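Grekullow Bottles, read me first

Hello, and thank you for downloading this! Grekullow Bottles is a small picture collection of everyday plastic bottles on tabletops, put together by Hongmei Wan and Lærke Holst for anyone studying how packaging looks when it isn't standing neatly on a shelf. We started with the cupboard under our own sink and it grew from there, as these things do.

What's inside

The collection has 248 pictures in 26 folders, one folder per tabletop arrangement. Each folder has a notes file in plain text — Hongmei wrote most of them, and she does like to go on a bit, so have some tea ready. Labels are often turned partly away or hard to read. Where we couldn't make out the small print, the notes say "unread" and leave it there.

Folder 7 is the one people write to us about most, and I'm fond of it myself (that cheerful color against the green!). 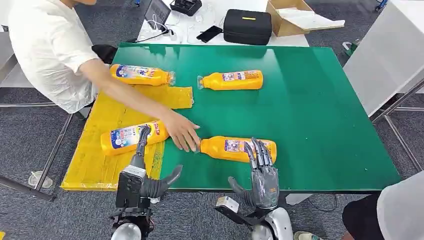 Folder 7: four orange-yellow bottles on their sides, green tabletop with yellow sheet.

Known problems

Glossy tables throw back a lot of light, and a few notes files still use the old folder names. Shengli Jiang is working through those and hopes to finish by October.

Last updated August 14, 2026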